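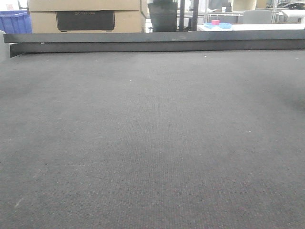

Carpeted work surface and back rail.

Nillemdale Centre for Applied Handling
Mar 4, 2021

1/9 The Centre has completed its review of the Bakke bin-handling kit, supplied by Nerik and offered to small and mid-sized warehouses on a monthly lease or by outright purchase. A summary of our findings follows in this thread. The full report will be sent to member organisations on request.

2/9 The kit comprises one arm, a parallel gripper with two fingers, a controller, a wrist camera and the Bemach software licence for the first year. Fixed cameras, mounting frames and guarding are quoted separately. Members comparing prices should ask for all of these on a single quotation, as ours arrived in two parts and the second was not small.

3/9 Installation was carried out by Nerik's technician and our own staff under Marilou Catacutan. The supplier's literature allows one day for this. We required 4, of which one was spent on network permissions at our end. Calibration was straightforward and the printed guide is well organised, although the torque settings are given only in an appendix.

4/9 Our trial concerned blue plastic bins and crates of the kind many members already own. These are a reasonable test for any gripper. The walls are ribbed, the rims vary between makers and the plastic reflects overhead light. Polished steel fittings near the work area reflect it as well.
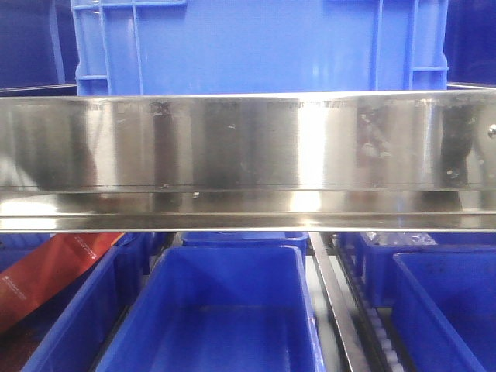

Bins, steel bar and roller track.

5/9 On reflections: the default vision profile was unreliable close to bare steel. Nerik provided a revised profile in the second week, and rim detection improved enough for us to resume the schedule. The revised profile is now included with new orders. Existing customers must request it from the support desk, and we have asked the supplier to issue it automatically.

6/9 Loose packaging remains a weakness. Clear plastic bags lying on or beside a bin were at times read as part of the rim, and the arm stopped for operator confirmation. It stopped safely on each occasion we logged. Sites that handle a good deal of bagged stock should arrange a demonstration with their own goods before signing.
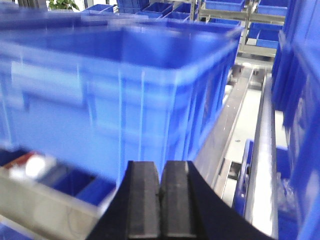

Two-finger gripper facing a large blue crate.

7/9 The gripper itself was well regarded by our operators. The finger tips are bevelled and can be changed with a hand tool. Jolene Ngata, who led the operator sessions, recorded that 9 of the 16 participants could change a pair without assistance after the introductory module. The remainder did so after a second session. We consider the training material adequate, and the module on fault recovery very good.

8/9 Support and terms. Telephone support is included for 25 months under the purchase option, and for the length of the agreement under the lease. Calls were answered promptly in business hours. There is no weekend cover at present. Spare fingers are held locally, but a replacement wrist camera must be ordered from overseas, and Nerik would not commit to a delivery time in writing. Rosalinda Tolentino has set out the lease clauses in plain language in section 4 of the report. The clause on early return deserves particular attention.

9/9 The Centre's recommendation is as follows. The Bakke kit is suitable for sites moving a limited range of rigid bins at a steady pace, with a trained operator on the floor. We do not recommend it at this stage for mixed or heavily bagged stock. The Centre paid the standard lease rate for the trial unit and received no discount or other consideration from the supplier.

Addendum: several members have asked about soft flooring and matting. Dark carpet gave the fixed cameras a useful, even background, and we had no difficulty with it once it had been vacuumed. It should be fastened down at the edges. Please refer to the supplier's site preparation sheet for permitted thicknesses.

Addendum: viewings of the kit can be booked for May. Places are limited and priority will be given to member organisations that have not yet attended a session this year. Enclosed footwear is required. Bookings and requests for the full report should be directed to Pacita Salazar at the Centre's front office. Technical questions will be passed to Tiago Pinheiro, who will reply in writing.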